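The Eels of Kedodell Creek

May 6, 2026

I have become a person with opinions about eels. I would like it noted that I resisted.

The creek behind our street is called Kedodell on the county map and "the ditch" by everyone who lives next to it. It comes out of a culvert under the Lemer Road bridge, wanders past the tire place, and goes into the river at a spot where people leave couches. For the eleven years I've lived here I assumed the only thing alive in it was the smell. Then in March a flyer came through the door asking for people to help check an eel trap twice a week, and my wife put it on the refrigerator with the good magnet.

The trap is a plastic tub with a ramp. The ramp has bristles on it, like a doormat, and a trickle of water runs down it from a hose. Young eels coming up from the sea (glass eels, which are see-through and have the build of a cooked noodle) feel the trickle, decide it must lead somewhere, and climb. It leads to the tub. You net them out, count them into a bucket, write the number down, and carry the bucket up past the Lindemann dam, where you let them go. The dam used to power a button factory. The factory closed before my father was born, and the dam has carried on by itself ever since, keeping fish out of nine miles of water for no one's benefit.

My first night we got eight eels. I had bought waders for this. The waders cost more than my winter coat, and I divided one by the other in the car on the way home, which I don't recommend.

The person who runs the whole thing is Rosimeire Arruda, who has been putting on rubber gloves and looking into tubs for longer than I've had a mortgage. She doesn't give speeches. I asked her on the second night whether eight was a good number and she said it was a number. I asked whether the eels were coming back and she said ask her in June. I've since learned that this is how everybody in fish talks. They have been burned by good years before.

What she will talk about, at length, is the dam. There's been a proposal to take it out since the last time the state did a list of dams nobody would miss. There is also a petition against, because the pond behind it is pretty and has a bench. I've sat on the bench. It's a nice bench! I would still trade it. The pond is knee-deep in silt and turns the color of split pea soup by midsummer, and the people who signed the petition mostly seem to be remembering it from when they were nine.
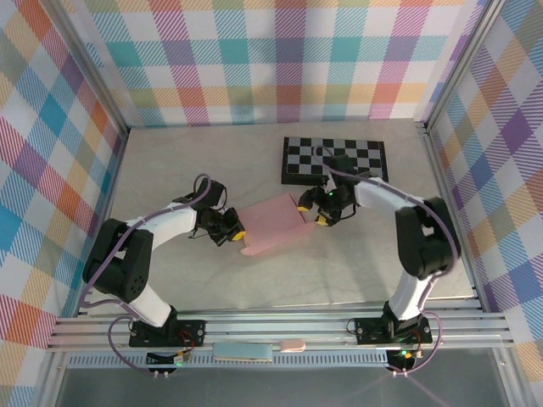 Two robot arms and a folded pink sheet, with a checkerboard mat at the back.

Anyway, April. It rained for most of it, and the rain did something to the eels, or the warm nights after it did. On one of those nights I lifted the lid and the bottom of the tub was moving. We counted 64. It took two of us and a soup ladle, and I lost my place twice and had to start over while my partner for the evening, a retired bus driver with excellent knees, looked tactfully at the sky. Then we drove them to the top of the dam with the bucket between my feet and the heat off so they wouldn't cook.

You tip the bucket slowly. They hang there in the shallow part for a second, all eyes, and then they aren't there. I had expected to feel something large. What I felt was cold water going over the top of the expensive waders.

The season's target, if you can call it that, is 1,000 eels over the dam. I'm told it's written on the whiteboard in the shed mainly so there's something on the whiteboard. We aren't close. Downstream at Nuvness, where they've got a proper concrete ladder and a sign with a cartoon eel on it, they do much better, and they let us know.

The public meeting about the dam is in the library basement next month. I've been asked to say a few words on behalf of the creek, three minutes maximum, and I have so far written two sentences, one of which is about the bench. If you live on our street, come. Park by the tire place and not on the verge, it's soft.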